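The Color That Jumps: Why Yellow Shows Up Where Nobody Painted It
by Lok-yiu Cheung

When I was in second grade I had a bright yellow raincoat, and one sunny morning my best friend looked at me and said my chin was sick. I ran to the mirror in the hall. My chin was fine! I went back outside and she pointed again, and this time I looked in the window of a parked car, and she was right. The underside of my chin was yellow.

I wasn't sick. I was wearing a raincoat. The yellow had jumped.

I've been collecting jumping colors ever since, and I want to show you how to find them, so we'd better start with where the color comes from.

Light bounces

Light comes out of a lamp or the sun and goes zooming off in straight lines until it bumps into something. A wall, a sock, your nose. Then some of it bounces off again, and some of it gets soaked up. The bit that bounces into your eyes is the bit you see.

White light from the sun is a mix of lots of colors. A yellow wall soaks up most of the blue and lets the red and the green bounce away, and when red light and green light land in your eye together, your brain says "yellow." (I didn't believe this when I first heard it. If you have two flashlights, some clear red plastic and some clear green plastic, you can shine them on the same bit of white wall and check. Mine came out a bit muddy but it was yellow enough.)

The light that leaves the wall doesn't all head for your eyes, though. It goes everywhere. Some hits the ceiling, some hits the cat, and some hits the underside of your chin. If the wall is big and bright, there's enough yellow light flying about to tint whatever is close to it.

What about black things?

I asked the kids in my Saturday club this one and 5 of them shouted "Black can't turn yellow!" all at once. It's a good guess. Black stuff soaks up nearly all the light that lands on it, whatever color the light is. So there shouldn't be anything left to bounce, should there?

But "nearly all" leaves a little bit over. Look for it along edges and on round parts, where the surface bends away from you.

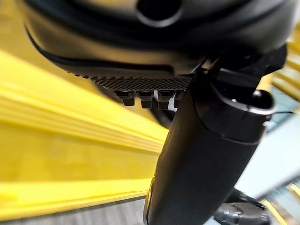

My favorite way to play with this is with a black marker pen, the fat kind. Lay it on a sheet of bright yellow paper near a window and put your head down at table height. Roll the pen slowly. You should find a thin streak of yellow running along the side of the barrel, low down, close to the paper. Now slide the yellow paper away and put a red sheet there. The streak changes color! Swap in a blue one and it changes again. The pen is as black as it ever was, and the only thing you've changed is what's sitting next to it.

My marker came from Gukberg, the art store down the hill, and it's a dull sort of black. I tried the same thing with a shiny black teapot and the yellow was much brighter, so that needs some explaining too.

Shiny black and dull black

Imagine throwing a tennis ball at a smooth floor. You can guess where it'll go. Now throw it at a heap of rocks. It might go left, or right, or straight back at your ear.

A shiny surface is like the smooth floor. Light comes in, light goes out, all neatly in the same direction, and you get a sharp, bright spot called a highlight. A dull surface is like the rocks, only the rocks are far too tiny to see. Light gets scattered all over the place, so the bright spot is spread out wide and soft. Grown-ups call dull surfaces "matte," which rhymes with "cat."

There are in-between ones as well. An eggshell isn't shiny like a teapot and it isn't dull like chalk. I once went around my apartment sorting things into shiny, dull and in-between, and I had to give up at the kitchen drawer.

Bumps you can see

Sometimes people put bumps on things on purpose. Run your thumb over the handle of a good screwdriver, or the metal part of a mechanical pencil. You may feel a pattern of little crisscross diamonds. It's called knurling – the k is silent, so say "nurl-ing." It gives your fingers something to hold.

Light treats each bump as its own small hill. One side of the hill faces the lamp and gets a bright dot, and the other side is in shadow. Put lots of hills together and you get a grainy, sparkly sort of look, even when the whole thing is made of one black material.

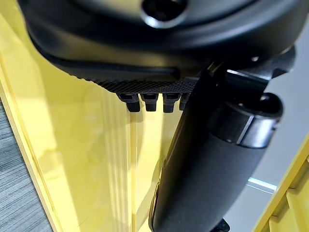

You can make your own bumps with a lump of modeling clay. Roll it flat, then press a fork across it one way and then the other way, so the lines cross. Hold a flashlight straight above it and the pattern almost vanishes. Bring the flashlight down to one side, low, so the light skims over the top, and all the little hills pop up. I could do this for an hour. I have done this for an hour.

Be a color detective

Try these with whatever you've got at home:

Put a white cup beside a yellow book. Look at the side of the cup that faces the book.

Hold a dandelion or a yellow sock under somebody's chin in bright sunshine.

Find a black spoon, a black shoe and a black phone case. Stand each one on yellow paper. Which one catches the most yellow? Which one catches the least?

Move your head without moving anything else. Does the highlight stay put, or does it slide along with you?

That last one kept me busy for a whole afternoon in October. I had 83 crayons lined up on the floor and a lamp on a chair, and I forgot all about lunch.

If you find a really good jumping color, draw it. You'll need more crayons than you think, even for something black.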